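Home | Forums | Trade Talk | Reviews | Sign in

Humanoid hire by the month - has anyone here tried the Pludetti service?
Started by chevronfloor, November

chevronfloor wrote:
Hello all, and sorry in advance for the length of this, I do go on a bit. We've had one of the Pludetti humanoids on the monthly plan from Finangate since the start of the month, and I promised a few of you I'd report back. We pay 800 a month, which covers the robot, the software and a support line that has been very kind to me, even when I rang with the same question twice. What we wanted was help with tidying up at the end of the day, chairs mostly, because they end up all over the place and I'm tired of doing it myself.
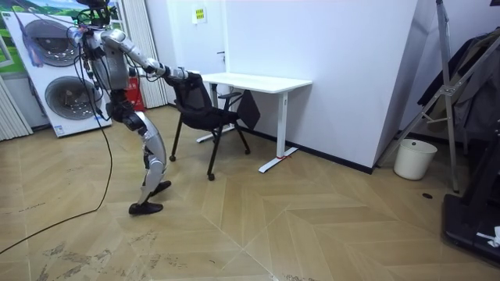
So, chairs. It leans in from the waist and takes hold of the top of the backrest, much as you or I would, and I've grown rather fond of watching it. On a good evening it gets a chair back under the desk in 29 seconds. On a bad one the casters swivel, the chair goes off at an angle and it has to have another think. I'd still say I'm pleased with it, on the whole.

mossgate_tim wrote:
Lovely write-up, thank you! I have to ask about the cable though. Is it always tethered? I can see one trailing right across the floor and I'd be over it within the hour.

chevronfloor wrote:
Ours runs with the cable, yes. You do learn where to put your feet, but I wouldn't have it going with visitors walking about.

old_spanner wrote:
I'll be the grump, then. That's 800 a month to push chairs in. We had a quote from Ledesma for a plain wheeled base with one arm and it came to 700, and it can't fall over. I don't see what the legs are for on a flat floor.

brackenhill wrote:
I don't agree, spanner, and I say that with affection :) We tried the Ledesma one at our Drirkitlow branch and it was fine until we wanted it to reach past things, and then it was hopeless. Ours went back after roughly 830 hours of use. The arm never let us down, I'll give it that.

old_spanner wrote:
Fair enough, yours was the older arm I think. I'd still want to see it do a whole room before I paid.

chevronfloor wrote:
I've asked Finangate whether they'd do a shorter trial for people on here - no answer yet, but I'll post it in this thread when I hear. Has anyone had theirs on carpet?

Contact us | Forum rules | Copyright Trade Talk Forums | Back to top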